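Right, a few of you asked how my October has been going, so settle in with a cup of tea because this may run on a bit. I've been teaching a robot to tidy up. By hand! Well, by gripper.

I should say the robot itself is over at Mutbridge and I've not met it yet. What I do is hold the gripper, the same sort it has on the end of its arm, and do the job myself while everything gets recorded. Then Suqin Fu and her lot train it on what I did.

The job this month is small things into a container and out again, on whatever surface you've got at home. Suqin likes it a bit cluttered, the way real homes are. I can manage clutter — it may be my one true gift.

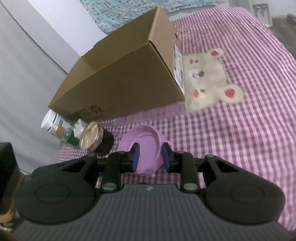
Wednesday's layout, gripper over the pink container. Yes, the bear mat stays.

The thing I was slowest to learn is that you have to move like somebody who has all day. I kept darting in for a jar the way I'd grab one at breakfast, and Aníbal Rebelo rang me up (very kindly!) to say my first 22 goes were too quick to be much use. So now I come in gently, stop a moment, close the fingers, lift, and only then think about where it's going.

Lids are lovely and tissue is a menace. You close on it and you can't feel a thing through the handle, so you end up trusting your eyes. Dalia Baranauskienė told me she hums while she does hers, to keep the pace even, and I've started doing it too. Same tune every time, my poor neighbours.

I do 16 in a sitting and then my wrist wants a rest. Between all of us we're at 751 now, which made me quite proud when I saw it on the sheet.

Somebody asked whether you can send in the ones where you drop it. You can, as long as you mark them. Ona Uibo wants them kept separate, and she's asked for a few where you fumble and then pick it up again properly. I've got plenty of those.

More next week, when I think we're on to folding cloths. If anyone has tips for left-handers do shout.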